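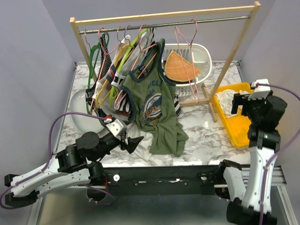

The night train from Plendale to Drornwood is coming back in August, and for those of us who remember dozing off by the river and waking up in the hills, it's lovely news. Grube, the small tour company that has been running walking trips up there for years, has taken on the sleeping cars itself and will sell the ride both on its own and as part of a longer package with guides, meals and beds at the other end.

The train leaves Plendale at 9:40 in the evening and pulls into Drornwood just in time for breakfast, with one stop in the small hours at Ovton, where you can get off for the hot springs if you don't mind being met by a van in the dark (the driver brings coffee, we're told, and plenty of it). There are 27 cabins, most of them for two, with a handful of singles set aside for people traveling alone, who so often get stuck paying double on trips like this one. Grube says it won't charge them extra this first season, and we do hope that lasts!

A one-way cabin for two costs $200, bedding and breakfast included. Seats in the day car are $139 for the pair, and they do lean back a good way, though anyone with a bad neck may want to spend the difference. The full package adds four nights in Drornwood at the old pilgrim guesthouse, a day's walk to the upper monastery with a local guide, and a slow bus ride back down through the orchards, with lunch on the way.

The monastery walk is the part most people will be coming for, and it's worth knowing that the path tops out at 2887 meters. Grube has put a rest day before it, so older guests and anyone coming straight from the coast can get used to the height. There is also a shorter loop around the lower shrines for those who would like to skip the climb, and the prayer hall there is open every afternoon until four.

Bookings open at the Plendale station counter first and then by phone a little later. Bring layers, even in summer, and keep your bag small, for the cabins haven't grown any since the old days and the shelf over the top bunk is still the only place to put things.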